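Rusen: hashrate and wall power logs from CPU mining on used servers

Sorcha Flanagan
Last edited in July

Rusen is a set of logs recorded on used two-socket servers while they mined Hukora, a proof-of-work coin with a memory-heavy algorithm. Each log pairs the hashrate reported by the miner with the power drawn at the wall outlet. It was put together to answer a small question about payback time and has since been used mostly for fitting power models.

This file covers what the logs contain, how they were recorded, and which parts should be handled with care. Prices, coin balances and wallet addresses are not included.

Contents

The release holds 198 runs from 89 hosts. A run is one continuous session on one host with one miner configuration. Most hosts have more than one run, and a few have only one. Compressed, the release takes 575 MB.

runs/ has one CSV file per run
hosts.csv has one row per host
configs/ has the miner configuration for each run, with pool credentials removed
events.csv has restarts, power cuts and manual stops
tools/ has the loader and the script that builds the summary table

File names in runs/ are made of the host ID and a run number. Run numbers count up per host. Gaps in the numbering are runs that were dropped before release, and they will not be filled.

Columns in the run files

ts: seconds since the start of the run, integer
hr_10s: hashrate over the last ten seconds, hashes per second, as reported by the miner
hr_15m: hashrate over the last fifteen minutes, same unit, empty at the start of a run
shares_ok: accepted shares since the start of the run
shares_bad: rejected or stale shares since the start of the run
wall_w: power at the outlet, watts
pkg0_w, pkg1_w: package power for each CPU, watts, read from the on-chip counters
pkg0_c, pkg1_c: package temperature for each CPU, degrees Celsius
mem_clk: memory clock in MHz as set at boot, repeated on every row
flag: bit field, described below

The sampling interval is 30 seconds. Rows are written even when the miner is not answering, in which case the hashrate columns are empty and wall_w is still filled. Do not replace empty hashrate with zero unless events.csv shows a stop at that point. A busy miner sometimes fails to answer the status call in time, and it is still hashing.

Flag bits

Bit 0: meter reading repeated from the previous row
Bit 1: status call timed out
Bit 2: package counter wrapped between samples
Bit 3: host was on the backup circuit
Bit 4: huge pages not fully allocated

Bit 4 matters most. The Hukora algorithm walks through a large block of memory in random order, and a host without huge pages loses a good part of its hashrate while drawing nearly the same power. Runs with bit 4 set throughout are kept in the release as a separate condition. They are easy to mistake for slow hosts.

How the runs were recorded

All hosts stood in one rented room at the Tostside site. Power was metered per outlet. Hosts with two power supplies had both supplies plugged into metered outlets, and wall_w is the sum. The meters update more slowly than the miner, so a sharp change in load shows up in wall_w one or two rows after it shows up in pkg0_w and pkg1_w. The loader has an option to shift the meter column. It is off by default.

The room was cooled with outside air. Intake temperature was not logged per host, and the single room sensor was moved twice during the collection period, so its readings were left out. Package temperatures still show a clear daily cycle. The lowest values tend to come before 6 a.m.

Every host ran the same operating system image, booted over the network. The miner process was pinned with one thread per physical core, except where the shared cache was too small to hold a scratchpad for each thread. On those hosts the thread count was lowered until hashrate stopped rising. The final count is in the configuration file, under threads.
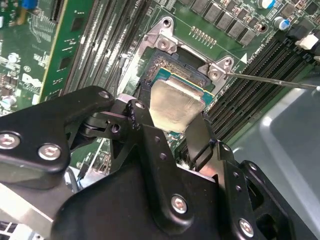

The first hour of each run should be skipped in most uses. The miner builds its dataset in memory at startup, the fans settle slowly, and some hosts step their clocks down once the power budget averages out. The summary script drops this hour and computes medians over what is left. Users who want the startup phase will find it untouched in the run files.

Firmware settings were not uniform. Where the menu allowed it, prefetchers were turned off and the memory was set to its highest rated clock. Some boards do not expose the prefetcher setting at all. The prefetch column in hosts.csv reads on, off or unknown, and unknown is a common value.

Host table

hosts.csv has these columns:

host: ID used in the file names
cpu_family: family name only, without the stepping
sockets_used: 1 or 2
cores: physical cores over all used sockets
l3_mb: shared cache over all used sockets
channels: memory channels with at least one module fitted
dimms: number of modules
psu_rating: efficiency class printed on the supply label
prefetch: on, off or unknown
paste_before: 1 if the thermal paste was replaced before the first run, otherwise 0

The channels column explains a good share of the spread between hosts with the same CPU. Used servers are often sold with half of their memory pulled. A host with two channels filled out of four or six will report normal package power and a poor hashrate, and nothing in the run file by itself says why. Join the host table before comparing anything.

The paste_before column was filled from the intake notes. Hosts marked 1 should not be read as a treated group in a trial. Paste was replaced where a short load test showed high temperatures, so the marked hosts started out worse than the rest. The load test results were not kept.

Summary table

The script in tools/ writes one row per run with median hashrate, median wall power, hashes per joule and the share of rejected work. Hashes per joule is computed from wall_w, with all fan and supply losses counted. Figures published by miner authors usually use package power and will look better than the ones in this table. For a comparison with those, use the column hpj_pkg, which sums the two package columns and leaves out memory, fans, drives and supply losses.

Nguyen-Tran used an early copy of the summary table in a payback calculator. That copy counted both supplies twice on some hosts. The current table does not have the error, and results taken from the calculator before its second version should be run again.

Known problems

The on-chip counters on one CPU family report memory power inside the package figure, and on the others they do not. The column names are the same for all. Check cpu_family before mixing them.

Rejected shares rose on all hosts at once on several occasions. These were pool outages and carry no information about the hosts. They are listed in events.csv with the type pool.

Clock drift between the meter logger and the hosts was corrected after the fact by lining up load steps. The correction is linear over each run. On long runs with no load step in the middle the alignment there is less certain.

Bit 0 in the flag field was not recorded for the earliest runs. Repeated readings in those runs can be found by comparing neighboring rows, with the risk of marking a steady load as a repeat.

Fan speed was logged on part of the hosts in units that differ between board makers. It was removed from the release.

Suggested splits

For model fitting, split by host and never by row. Neighboring rows in one run are close to identical, and a random row split will give an error figure that means very little. A list of held-out hosts is in tools/split.txt. It keeps each CPU family on both sides where the family has enough hosts to allow it.

Uses to avoid

The logs should not be used to estimate income. Hukora changes its difficulty with every block, and the exchange price moved a good deal over the collection period. The logs also say nothing about hardware life. Failed hosts were simply switched off and appear in events.csv with the type manual, the same as hosts that were stopped for any other reason.

License and changes

Data files are free to use and share with credit. The scripts carry their own license text in tools/. Corrections are made in place, and the changed files are listed in CHANGES. Hosts will not be renumbered.

Comments

dgr_mk
Is there a reason hr_15m goes empty in the middle of some files? I see it on a few of the longer runs, not only at the start.

Sorcha Flanagan
The miner restarted there without the logger being stopped. The fifteen-minute window starts over. There should be a matching row in events.csv. If you find one without a match, send me the file name.

pellworth
The loader fails when the path has a space in it. Easy to fix by hand, just noting it.

lowtide7
Would like to see single-socket desktop chips in here. The server parts look fine per joule only until you count the fans, and at my power rate neither one pays.

Sorcha Flanagan
No desktop hosts are planned. The path problem is fixed in the current loader.

dgr_mk
Found the matching rows, thanks. They were logged on the host ID of the neighboring machine in two cases. Sent you both on Tuesday.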